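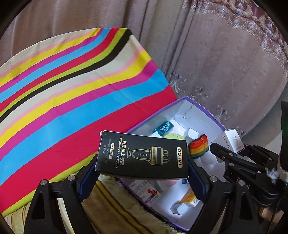 Tangen, October

The equipment plan for next year is down to one page. The two hand-held grippers stay. What goes on order is a second set of finger pads, because the pads carry most of the wear and small cartons punish them. A box held by its narrow ends, like the black DORMI one, loads only a small part of each blue pad.

Duvmont quotes 168 per pair of pads with a lead time of 15 working days. Clirno is cheaper but sells in lots of four pairs, and I don't want that much rubber aging in a drawer. I put down 508 for the year: three pairs at Duvmont prices, with 4 left over, so freight comes out of the general line.

Props are a separate budget. The foam-lined storage box with its cartons, fuzzy ball and striped odds and ends costs nearly nothing next to the hardware - the foam insert is the only part I would pay to replace.

Still open: spare linkage screws. Puvness lists a kit but gives no thread size. I have written to ask and left the row blank until they answer.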